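4.2 Arm assignment and the shared workspace

The planner decides, before every grasp, which of the two arms takes the next cube.

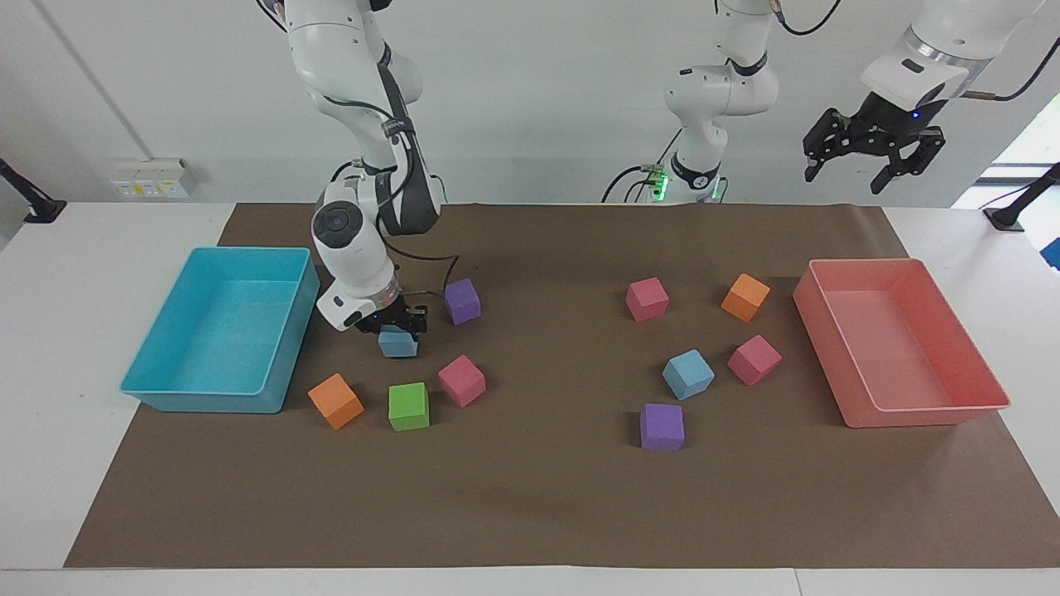

Figure 3. The two-arm cell during a sorting run. The right arm holds a light blue cube just above the mat, and both bins are empty.

Why is the assignment not computed once, at the start of the run? A cube that is touched by a gripper finger can slide or turn, and then a fixed list of grasps refers to poses that no longer exist.

We therefore repeat the assignment after every release. The perception node, Pritutance, gives for each cube a color label, a position on the mat and a rotation around the vertical axis. The planner, Brekora, computes for each pair of arm and cube a cost, made from the path length of the wrist and a penalty for small clearance to the neighboring cubes. The clearance term matters most when a second cube stands directly beside the gripper, as the purple one does in Figure 3. In such a case the fingers should close along the direction which leaves more free space, even if the wrist must rotate further.

The two arms do not enter the middle of the mat together. Brekora keeps a lock on this region, and the arm that requests it second waits with open fingers outside of it. We tried also a version without the lock, using only continuous collision checking, but the arms then stopped often in front of each other and the planner needed about 2 seconds to find a way out.

The weights of the cost were tuned in May on a separate set of layouts and were not changed later. The evaluation in Section 5 uses 826 grasps. A grasp is repeated at most 3 times; after that the cube is marked as skipped - it stays on the mat and is treated as an obstacle for the rest of the run.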